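Diary, April, still at the Rudlow lab

Second week of the new discharge cell and I am no more convinced than I was in the first.

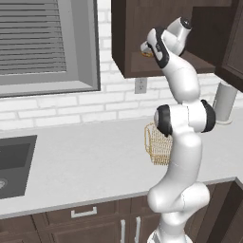
You're reading noise and calling it a streamer, came the reply from upstairs when I sent round the morning's current traces, and the annoying part is that I had been about to write the same thing to them. The trace has a spike in it. So does the trace with the high voltage off. The second spike is smaller, I'll grant that, but I would like a good deal more than "smaller" before anyone puts it on a slide.

Spent until lunch on grounding. Moved the shunt closer to the lower electrode, wrapped the cable, unwrapped it, wrapped it the other way. The spike with the power off went away for an hour and then came back when the pump in the next room started up. So that is one culprit, perhaps. I've been fooled by that pump before and wrote it down then too, on a page I can't find.

The Brillonier paper says a gap like ours should give clean, repeatable pulses at 80 torr. I have now read it four times. There is one oscilloscope trace in the whole thing and it is a very pretty one. I'd like to see the ones they left out. Their method section says the electrodes were "carefully polished," and I would pay money to know what with, and how many shots they fired before the polish was gone. Ours had pits after the first afternoon.

Afternoon: took a long run, 2000 pulses, same settings throughout. The counter kept 1493 of them. The rest either didn't trigger or triggered on garbage, and the software from Tronska doesn't say which. I wrote to their help address and got a link to the manual, which I have. The manual says the threshold is "automatic." Fine, but automatic how?

Tried throwing out the first 1000 pulses on the theory that the surface needs to settle. The average looks better. Of course it does, I cut the ugly half. If I'm allowed to choose where the data starts I can get any breakdown voltage anybody wants, and I suspect that is how some of the numbers in the literature were made.

The spectra are a little more honest. Nitrogen bands where they should be, and one line I can't place. The suggestion at the group meeting was a new excited state. My bet is copper off the electrode, or something on the window. Will clean the window tomorrow before I let anyone get excited.

Morikawa have offered us a faster camera on loan for the summer. Everybody is pleased. I'm pleased too, I suppose, but a faster camera pointed at a cell that misfires a quarter of the time will give us faster pictures of misfires. I said so and was told I was being gloomy.

9 pm. Went back and ran it once more with the pump off and the lights out. Spike still there, same size as this morning, same delay. Didn't write to anyone about it. Need to borrow a second probe.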